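I've had the Groltberg room pack for almost a month now. It's a set of simulated rooms for trying out home robot code, and I run it on an old desktop.

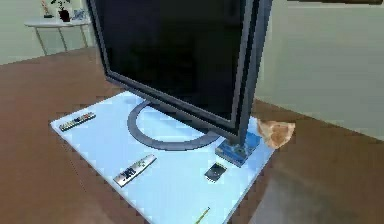 Two remotes and a pencil, seen from above.

The bathroom took longest to load - 30 seconds for me.
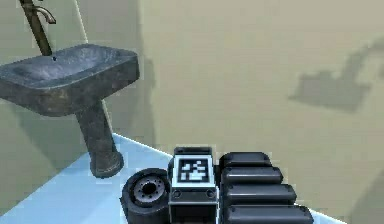

What I don't like

Small stuff gets blurry. The candles are just about readable.

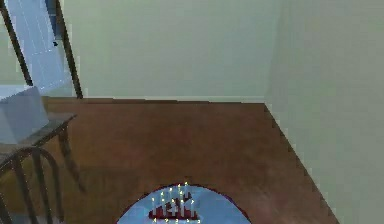

Page last changed: November, 718 views

Kitchens are plain but run fine.
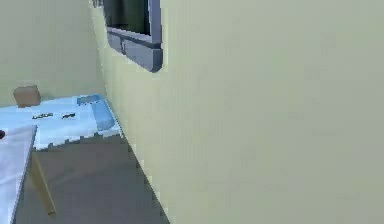
I paid 12 dollars and would again. Colette Lacroix wants to try it next.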